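手首カメラだけでどこまでいけるか、の続き

2020-10-23

前回の記事で「次は袋をやります」と書いてから、ずいぶん間が空いてしまいました。8月に始めた実験がようやく数字になったので、忘れないうちに書いておきます。長いです。お茶でも用意してください。

おさらいすると、やりたいのは「箱の中にごちゃっと入った物を、手首のカメラの映像だけを頼りにつかんで出す」こと。上から見下ろす固定カメラも、深度センサーも使いません。ハンドの根元に小さいカメラをひとつ付けて、その映像と人間のお手本の動きだけで方策を学習させます。いわゆる模倣学習ですね。学習コードは自作のDramulexで、名前の由来は聞かないでください(夜中に付けました)。

で、最初は硬い物ばかりでやっていたんです。これがまあ、割とすんなりいく。調子に乗って布とかビニール袋とか、形の決まらない物を混ぜたとたん、見事にガタガタになりました。紺色の織りベルトみたいな細長い布は、端が袋の下にもぐると、どこまでが布でどこからが袋の折り目なのか、映像だけだと私でも迷います。

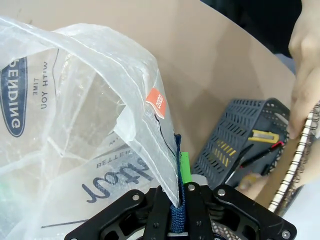 それで何をしたかというと、まずお手本を増やしました。全部で1179本。うち77本は「失敗しかけて立て直す」動きをわざと入れたものです。この77本がかなり効きました! 以前のお手本はきれいに成功したものばかりで、ちょっとつかみ損ねると方策が見たことのない状態に放り込まれて、空中で固まるか、同じ場所を延々つつくかのどちらかでした。立て直しを入れた版は、一度指を開いて少し引いて、角度を変えてもう一回いく。見ていてちょっと感動します。

もうひとつ変えたのは行動の出し方です。1ステップごとに次の動きを決めるのをやめて、24ステップ分をまとめて予測させ、途中まで実行したらまた予測し直すようにしました。まとめ方が短いと手先がぷるぷる震えるし、長いと袋がずるっと動いたときに反応が遅れます。24に理論的な根拠はありません。いくつか試した中でいちばんましだった、というだけです。

困ったのは透ける袋でした。半透明で、しわの一本一本に照明が反射するので、ハンドが少し動くだけで見た目がごっそり変わるんですよね。印刷された文字まで、袋の向きによって逆さまになったり裏返ったりする。明るさをランダムに変える水増しは前から入れていたのですが、それだけでは足りず、左右反転も足してみたら、こっちは完全に裏目でした。考えてみれば当たり前で、画像だけひっくり返して動作のほうを直し忘れていたんです。丸2日つぶしました。皆さんは気をつけてください……。

直してからも、「布だけつかむ」はまだ苦手です。布と袋が重なっていると、指を閉じたときに袋の持ち手のような細い部分まで一緒に挟んでしまう。布は指のあいだにちゃんと来ているのに、袋もついてくるという状態です。評価スクリプトは「目標の物が指のあいだにあるか」しか見ていなかったので、これを全部成功に数えていました。あとから録画を見返して青ざめて、判定を厳しくして集計をやり直したところ、布の成績はがくっと落ちました。硬い物はほとんど変わらずです。

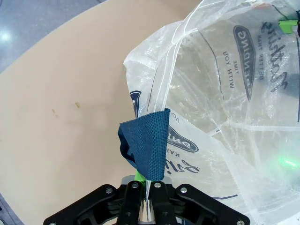

途中経過をチャットに流したら、Bakoから「それ、つかみ方の問題じゃなくて、つかんだ後に気づけるかどうかの問題では」と返ってきました。持ち上げるときの抵抗を見れば一発だろう、手首の力覚を入れろ、と。Grabowskaのほうは逆の意見で、映像だけという縛りを守るなら、少しだけ引いてみる動きをお手本に足して、余計な物がついてきたら放すところまで覚えさせればいい、とのこと。

うーん、どっちも正しい気がするんですよね。力覚を足せば早いのはわかっているんです。でもそれをやると、このシリーズの題名を変えないといけない(笑)。なので先にGrabowska案でいきます。引いて、見て、だめなら放す。お手本を録るのは地味な作業ですが、立て直しの77本であれだけ変わったのだから、期待してもいいんじゃないかと。

それから、コードを公開してほしいというコメントをDerkenさんからもらっていた件。学習部分はもう少し掃除したら出します。評価スクリプトは、さっき書いたとおりの有様だったので、判定を直した版だけにさせてください。古いほうの数字を引用していた方がもしいたら、すみません、布の行は無視してもらえると助かります。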